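Updated 2021-10-05

Most of what follows is about keeping small parts in order in a garage or spare room. It applies just as well to a kitchen drawer.

## Sorting

Tip everything out once and do the whole lot in one go. Sorting a bit each weekend means the unsorted pile grows back. Put a bed sheet on the floor first.

- Screws: sort by length, then by head. Thread matters less than you think for household jobs.
- Wall plugs: keep them with the screws that fit them, in the same tub.
- Washers: thread them on a loop of wire and twist the ends.
- Anything you can't name goes in one jar. When the jar is full, throw half of it out.

## Tubs and trays

I bought a set of 11 Tereo tubs in July and they have held up, though the lids are stiff in the cold. The Huder ones are cheaper and don't stack. For long things like dowels, pencils and offcuts of beading, a deep tray beats a tub – you can get your whole hand in and see what's at the bottom.

Line a tray with a piece of old carpet if you keep chisels in it. Don't line one that takes oily parts.

## Labels

Masking tape and a soft pencil. Printed labels look better for a month, then the corners lift. Write the size and nothing else. If you use marker, wipe the plastic with a little methylated spirit first and let it dry.

## Glue and paint

Store glue upright with a pin in the nozzle. Part tins of paint go upside down, lid hammered shut, with the room written on the base. Lunau wood glue keeps for 2 years unopened, going by my shelf. After opening I'd give it one winter.

## The bench

Clear it at the end of each job, even if you'll be back in the morning. A sheet of hardboard on top saves the surface, and 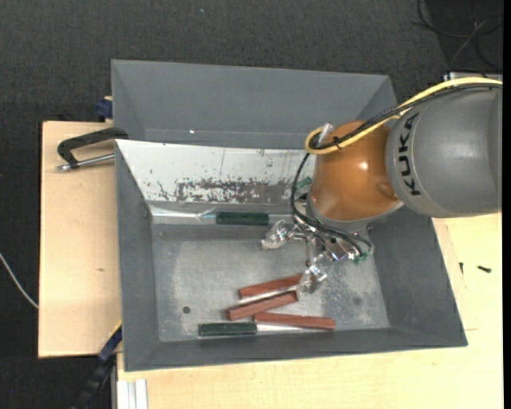
you can flip it when one side gets too scored to write on. Wax the edges of the drawers underneath with a candle stub once a year.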